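Trying Vulholm before I pay for it

2024-05-19

The Vulholm trial license runs out this week and I still haven't decided, so this post is mostly me thinking out loud before the renewal email shows up.

For those who skipped the December post: Vulholm is a subscription package of simulated door and cabinet tasks for robot arms. You get a set of rendered rooms, a gripper, a wrist view and a scoring script, and you train or test your policy there before you let it near a real kitchen. Ametti sells it. The base plan has eight tasks and costs 45 a month, and the extra surface pack (more woods, more metals, more floors) is another 6. I have no connection to them except that they keep emailing me.

The pitch is variety. The sales page says a policy trained on their doors "won't be surprised by yours." I have lived in four apartments and every one of them had a door that surprised me, and I have hands.

What I liked first. The install was painless and the tasks loaded on my old desktop without a fight. The scoring script is readable, which I can't say for Hasix, the package I used last year, where a failed episode gave you an error code and a shrug. Sieglinde Fuchs wrote to me after the December post to say she'd moved her whole class project over to Vulholm in an afternoon. Fine, I believe her. Moving in was easy for me too.

My complaints start with the looks. I turned on the surface pack and spent an evening going through wrist views, and I kept stopping on combinations I would never meet in a house.

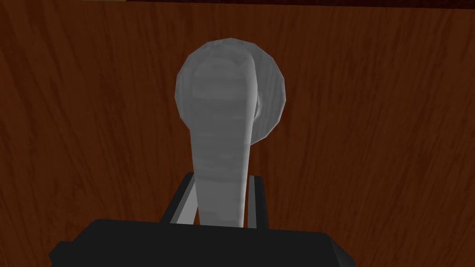

Two wrist views, one with a gray lever handle on brown wood and one with a pale panel edged in yellow trim.

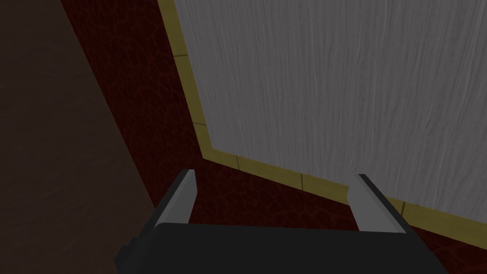
Does training on odd textures help on a real door?

It can help a vision policy stop leaning on one color or one kind of wood, but it does nothing for weight, friction or a latch that sticks, so you still need practice on real hardware.

That second half is missing from the sales page. Ametti lists the materials at great length and gives door physics one paragraph. I went digging in the settings file and found a hinge damping value and a latch force value, both of them fixed unless you edit the file by hand. So the wood changes every time and the door underneath it stays the same door. I'd happily trade half the surfaces for a latch that varies.

Then the round parts. The rosette behind that lever is plainly built from short straight segments, and you don't have to squint to see it. Ľudovít Trnka, who has argued with me about simulators for years, thinks I'm being fussy and that a network doesn't care about a smooth circle. Maybe he's right. I would like to see a test, and I asked support for one. I got back a friendly message and a link to the same sales page.

I did my own small check with the lever task and the stock policy that comes in the box. Eight runs with the default surfaces, then the same number with the pack turned on, and it got the lever down 6 times in each batch. I know that's too few to prove much. Still, if the pack is supposed to make things harder, I'd expect the stock policy to at least notice.

Hollmann has a rival kit with a real hinge and a real lever on a board that you bolt to your bench. It costs far more up front and takes up space I don't have. I keep going back to the page anyway.

For now I'll keep the base plan one more month and drop the surface pack. If the next release puts the latch settings somewhere sensible I'll run the lever task again and post the numbers. If you've taken a Vulholm-trained policy to a real door, tell me how it went in the comments, and please say what kind of latch it had.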